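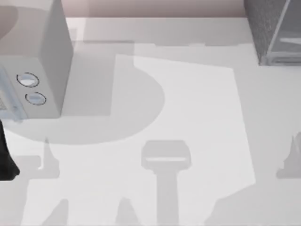 Two-armed kitchen robot takes shape in Grotumano shed

03/12/2020

A pair of hobbyists at the Grotumano shared workshop have moved their home-built kitchen robot into simulation while they wait for parts to finish the second arm.

Kausar Magsi and Bhavana Kartha started the project, which they call Tôn, in June. The plan is a two-armed machine that can stand at an ordinary kitchen counter and work a microwave — open the door, put a bowl in, turn the knobs and take the bowl out again.

The first arm is bolted to a bench at the workshop. The second is held up by a set of wrist gears, so the pair have built a virtual counter at home and are practising there with both arms.

"We can drop a bowl 50 times a night and there's nothing to sweep up," Magsi said.

The simulated counter has a white microwave at the left with two round control knobs, one higher than the other. Kartha modelled it on the one in her own kitchen. She said the knobs had taken more of her time than the door.

"The door you can hook with one finger and pull. A knob you have to grip square or you slide off it."

By the end of last month the pair had logged 1,874 practice runs at the microwave. The robot got the door open in 812 of them. Most of the failures came from the left arm arriving at a bad angle, and Kartha has since rewritten the part of the program that plans its approach.

Lighting has been another job. Magsi wants the arms to throw proper shadows across the counter, as they would under a kitchen light, so the vision software learns to ignore them. Early versions had no shadows at all, and the program did poorly when it was tried on the real bench.

The grippers are printed at the workshop. The motors are second-hand, bought as a lot of eight from Dredent, a local surplus dealer, and one has already been replaced.

The pair expect to fit the second arm once the gears arrive. Members can see the finished arm running at the workshop's next open night.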